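Bromia Supporters' Club
Minutes of the General Meeting, February

Held in the upstairs room at the Magnusson Arms, 7.30 pm for 7.50 pm, as is now traditional.

Chair: Solveig Midtbø
Minutes: Tuva Hovland
Present: 20 members, plus two people who thought it was trivia night and stayed for the chips.
Apologies: the back four, collectively, for the second half against Butau. Noted but not accepted.

1. Minutes of the previous meeting

Taken as read, though a show of hands suggested they hadn't been. One correction: the phrase "promising young winger" should be struck out, as he has gone to Pustus on loan and is now promising somewhere else.

2. Season so far

The Chair invited a calm discussion of results. This lasted until the word "formation". Views from the floor included that the midfield is too deep, that the midfield is too high, and that there is a midfield. A member by the window wished it recorded that he said all this in pre-season. It is recorded, as it was last time.

General agreement that the keeper has been the best player by a distance, and general gloom about what that says. The draw away to Pustus was remembered fondly by those who left before the equaliser.

3. Away travel

The coach to Butau left on time, which caught several members out. Fare to stay at $20 return, kids half price. The driver has asked that the back rows stop conducting a post-match inquiry on the way home, or at least hold it at a lower volume. Tuva to book the same company for the return cup tie and to ask whether the heater can be switched off as well as on.

4. Matchday noise

Long item. The club has written to say drums are welcome in the northern end provided they stay behind row 2 and are not played during injuries. Members felt this was fair to everyone except the drummers. It was put that our current rhythm has one speed and that the players appear to have settled into it. Solveig moved that we learn a second song before the cup tie. Carried, with one abstention from the member who wrote the first.

Lyrics to be sent to Tuva by email. Nothing rhyming with "Butau", please – we have enough of those and the club has seen them.

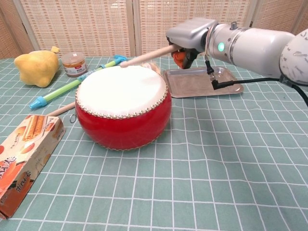
5. Money

Balance stands at $200 after paying for the new banner. The banner is very handsome and has the club's name on it, spelled correctly this time. Scarf sales were slow and we still have 100 in the old colour, now being described on the stall as "heritage". Suggestion that the price be dropped. Suggestion that the price be raised and the word "limited" added. Second suggestion adopted on trial.

6. End-of-season dinner

Magnusson Arms again, there being no other offers. The menu is chicken or the other one. Player of the Season votes close at the last home game, and members are reminded that the award is for a current player. Last year's winner had been retired for some time and was very gracious about it.

7. Other business

The gate at the car park end still sticks. Solveig has raised it with the club and been told it is being monitored.

A member asked whether we are going down. The Chair ruled the question out of order and then answered it at some length.

Motion to thank the pub for the room. Carried. Motion to thank the pub for the chips. Lapsed for want of a seconder.

Meeting closed 9.40 pm. Next meeting after the cup tie, or straight after the draw for the next round if there is any call for one.

Actions
Tuva – coach booking, heater, collect lyrics
Solveig – reply to the club about drums, ask about the gate again
Everyone – take a scarf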